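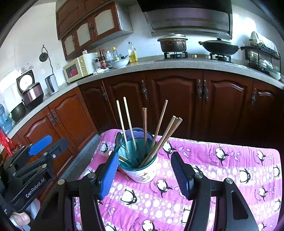 Unit 4. Hand-held grippers at a kitchen table

Home Automation Build, shared workshop section
Notes by Majdi Salameh, with corrections from Leen Sayegh
Read before Wednesday. Bring the assembled jaw from Unit 3.

4.1 Scope

Unit 3 ended with one working jaw on the bench plate. This unit covers the second jaw, the finger pads, the angle sensor, and the first task with a pair of tools. The task is moving chopsticks in and out of an upright holder. It is done at home, on an ordinary table, one tool in each hand.

The motorized version (Handidness board, servo, power supply) is Unit 6. Everything here is driven by the fingers of the person holding the tool. Do not fit the servo early. The linkage has to move freely by hand before a motor is allowed to hide the friction.

4.2 Terms

Body: the fixed part that is held in the hand.
Jaw: the moving assembly on one side, made of an inner bar, an outer bar and a finger.
Pivot: the pin, bushing and cap at the end of a bar.
Pad: the soft ribbed part fixed to the finger.
Backing: the stiff strip between pad and finger.
Opening, w: the distance between pad faces, measured at mid-pad.
Crank angle, A: the angle of the bars from the closed position.

The notes from last term used "finger" for the whole jaw. Where the two disagree, use the terms above.

4.3 Linkage geometry

Each jaw is a parallelogram. The inner and outer bars are the same length between pivot centers, L = 59 mm, and the finger stays parallel to the tool axis as the bars swing. With the pads touching at A = 0 and both jaws moving equally:

w = 2 L sin A

With our bars this gives w = 118 sin A, in millimeters.

A = 0 degrees, w = 0 mm
A = 30 degrees, w = 59 mm
A = 60 degrees, w = 102.2 mm

The body has a hard stop at 60 degrees. Filing the stop back is not worth doing. Past that angle the opening gains little and the bars start to foul the cover.

The pads do not move in a straight line. They swing on an arc, and the fingertips draw back toward the body as the jaws open:

d = L (1 - cos A)

At 30 degrees d is 7.9 mm. At 60 degrees it is 29.5 mm. When closing on an object the tips therefore move forward, away from the hand. Over a table this means that a tool held still with its tips just clear of the cloth while open will press into the cloth as it closes. Two ways to deal with it: start higher, or pull back during the close. Students tend to do the second without noticing, and it then shows up in the wrist track as a motion that seems to have no purpose. Keep the first method for recorded runs.

4.4 Bars and pivots

Cut the outer bar with the long rounded slot and the inner bar without it. The slot saves weight and lets you see whether the bars are rubbing.

Steps:

1. Drill both bars of a jaw clamped together. Drilling them one at a time is the main cause of uneven pivot spacing.
2. Deburr, then flat-sand both faces with 400 grit on glass. Wipe with a dry cloth.
3. Press the bushings in from the inner face.
4. Fit pin, washer, bar, washer, cap, in that order.
5. Tighten the cap until the bar stops moving, then back off until it drops under its own weight.
6. Repeat for the other jaw and compare. The two should drop at the same speed.

A bar that drops in jerks has a burr or a tight bushing. Oil is no cure for it. Take the pivot apart and go back to step 2.

Pivot caps work loose in the first hour of use. Check them at every break and mark each with a paint line across the cap and bar, so that rotation is visible at a glance. Use removable thread locker only after the line has stayed put through a full session.

4.5 Pads

The pad is cast in the two-part mold from the Rawashdeh drawer. Ribs run across the finger. For thin round or square sticks the ribs matter more than the softness of the rubber, as a stick that lies between two ribs is held against rolling.

Color has no mechanical effect. Lighter and darker blue are both in the pigment box, and using one shade on each jaw makes left and right easy to tell apart when reviewing footage. If you mix shades, write down which is on which jaw and do not swap them between sessions.

Bonding sequence:

Backing flat and degreased. Thin coat of adhesive on the backing only. Pad laid down from the tip toward the base. Clamp between two scraps of hardwood and leave overnight. Trim the tip flush the next day with a new blade.

Do not clamp harder than finger tight. An over-clamped pad sets with its ribs crushed in the middle and will not recover.

A smooth pad is a fair choice for flat packets and bowls. It is a poor one for the stick task, though Randa Hakim's group ran it that way for a week and got usable grips by approaching at right angles every time.

4.6 Angle sensor

One 12-bit magnetic sensor per tool, on the inner pivot of the left jaw. The jaws are geared together, so one reading serves both. The sensor gives 4096 steps per turn, or 11.4 steps per degree.

Opening per degree changes along the stroke. It is 2.06 mm near closed, 1.78 mm at 30 degrees and 1.03 mm at 60 degrees. One sensor step near closed is then 0.18 mm. A chopstick tip is well above that, and the sensor can tell a closed empty jaw from a jaw holding one stick. It cannot reliably tell one thick stick from two thin ones. Do not try to infer the number of sticks from angle alone.

Calibration, each session:

a. Close fully with no object. Store the reading as zero.
b. Close on the 10 mm gauge block. Check w against the formula.
c. Open to the stop. Check for 60 degrees.
d. Repeat (a). If zero has moved by more than three steps, the magnet is loose.

Faisal Tarar's script does the arithmetic and refuses to start a log if (d) fails. Please do not edit out the refusal.

4.7 The stick task

Equipment per pair of students: two tools, one upright holder, mixed chopsticks, one table covering that does not slide.

A kitchen table with a pink penguin cloth and a holder of wooden chopsticks, as at the head of these notes, is a reasonable setting. Note how the sticks lean in different directions, one crossing in front of a closely grouped set. That is the difficulty of the task. Sticks standing apart can be taken from almost any side. Sticks that cross will drag each other out unless the jaw is turned to match the lean of the one being taken.

The holder should be something the open jaws can straddle. Measure its widest part before the session and compare it with the 102.2 mm limit. For an upright stick the course set is 224 mm long and the course holder is 129 mm deep inside, leaving 95 mm above the rim. Grip in the upper half of that. Gripping close to the rim brings the finger against the holder wall during the close, for the reason given in 4.3.

Procedure, single transfer:

1. One tool steadies the holder, light contact only. The other works.
2. Turn the working tool until the pads lie parallel to the chosen stick.
3. Approach open, with the stick between the pads and nearer the fixed reference jaw.
4. Close until the angle stops changing. Hold for one second.
5. Withdraw along the axis of the stick. Straight up is correct only for a vertical stick.
6. Lay the stick on the cloth, parallel to the table edge. Open.
7. Return both tools to rest before the next transfer.

For the reverse direction, enter the holder tip first and release only when the stick touches bottom. Dropping from height is recorded as a fault.

Paired square-ended sticks that stand together may be taken as a bundle, but log them as a bundle. Walid Boutros found in January that mixed labels spoiled the Wonbridge set, and it had to be relabeled by hand.

4.8 Table and room

Busy cloth patterns are allowed. They help the position tracker, which needs texture, and hinder the color segmentation, which does not like printed objects of the same size as real ones. If you plan to use segmentation, run a short trial first. Flatten wrinkles. A fold under the holder tips it more often than the gripper does.

Keep the stove off during sessions. Keep tool cables away from the counter edge. Food use of the sticks ends when they join the course set -- mark them and store them apart.

4.9 Faults and their usual causes

Stick rotates in the grip: rib direction wrong, or pad glazed. Scuff lightly with 400 grit.
Stick slides down on withdrawal: grip not parallel to stick.
Neighbor stick comes out too: lean not matched at step 2.
Holder moves: steadying tool pressing instead of touching.
Opening reads negative: zero taken with something between the pads.
Jaws close unevenly: one cap tighter than the other. See 4.4, step 5.
Angle noisy at rest: sensor lead running beside the power lead.

4.10 Work to hand in

Bar drawing with your measured pivot spacing, both jaws.
Calibration sheet from two sessions.
One log of single transfers in each direction, faults included.
Half a page on how your withdrawal path differs between upright and leaning sticks, with one plot.

Logs go in the Hirton folder under your bench number. Tools stay in the workshop cabinet between sessions unless signed out, and signed-out tools come back with the pads covered.

Unit 5 covers wrist tracking. Read the section on camera mounts and leave the spare hole in the body cover open.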